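Revista > Deporte universitario > Artículos > Sección 4

Inicio Números Autores Normas Contacto

Lectura: 4 min

4. Continuidad de los equipos en la liga interfacultades

4.1. Muestra y procedimiento

El análisis se limita a los equipos de fútbol sala inscritos en la liga interfacultades de Hoteo durante 4 temporadas consecutivas. Se recuperaron 184 fichas de jugador correspondientes a 13 equipos. Las fichas se cargaron en Rolell, el programa de gestión de actas que utiliza la propia liga, y se exportaron como tabla única con un registro por jugador y temporada. Los duplicados por cambio de facultad se fusionaron manualmente.

Se considera que un jugador tiene continuidad cuando figura en el acta de al menos un partido de la temporada siguiente a la de referencia. La definición es deliberadamente laxa: no exige permanecer en el mismo equipo ni completar un mínimo de minutos. Un criterio más estricto habría penalizado a los porteros suplentes, cuya presencia en las actas es irregular incluso en las plantillas estables.

La variable explicativa principal es el reconocimiento recibido, codificado en tres niveles: ninguno, diploma y diploma con ayuda económica. Los trofeos colectivos no se computan por separado, dado que el reglamento los asigna al equipo y en las fichas individuales no queda constancia de ellos. Como variables de control se incluyeron el curso académico, la demarcación y la distancia entre la facultad y el pabellón Prasertsri, sede de todos los encuentros de la fase regular.

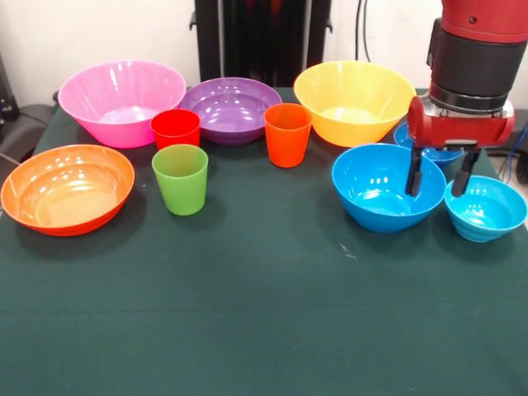 Figura 2. Cuencos y tazas de plástico de varios colores sobre un paño verde oscuro.

4.2. Resultados

La continuidad es mayor entre los jugadores con algún reconocimiento que entre los que no recibieron ninguno. La diferencia se mantiene al introducir el curso académico, aunque se reduce de forma apreciable: los alumnos de último año reciben más diplomas y, a la vez, abandonan la liga al titularse - dos efectos de signo contrario que la comparación simple no separa.

Entre el diploma solo y el diploma con ayuda económica no se observan diferencias claras. El segundo grupo es pequeño y se concentra en 7 equipos, por lo que el contraste tiene poca potencia. La demarcación no aporta información adicional. La distancia al pabellón sí lo hace, con una caída de la continuidad en las facultades del campus sur, desde las que no hay transporte directo a la hora de los partidos.

El torneo de agosto patrocinado por Isness se excluyó del modelo. Su inscripción es abierta, admite equipos mixtos de antiguos alumnos y las actas no recogen la facultad de procedencia. Una estimación preliminar que lo incorporaba arrojó coeficientes de igual signo y errores típicos más amplios.
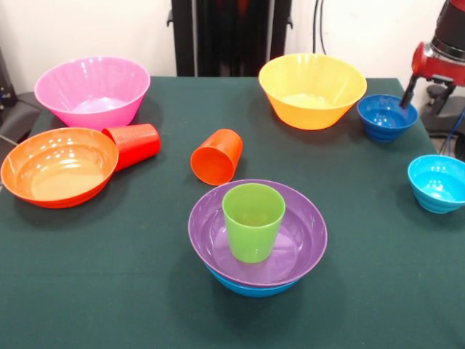
4.3. Limitaciones

Las actas registran la participación en partidos, no la asistencia a entrenamientos. Un jugador lesionado durante toda la temporada aparece como baja, con independencia de su vinculación real con el equipo. Tampoco se dispone de los criterios internos con los que cada facultad propone candidatos a los diplomas. Si las propuestas recaen sobre quienes ya han manifestado su intención de seguir, la asociación descrita en 4.2 no admite lectura causal - cuestión que se retoma en la sección 5 con los datos de la encuesta a capitanes.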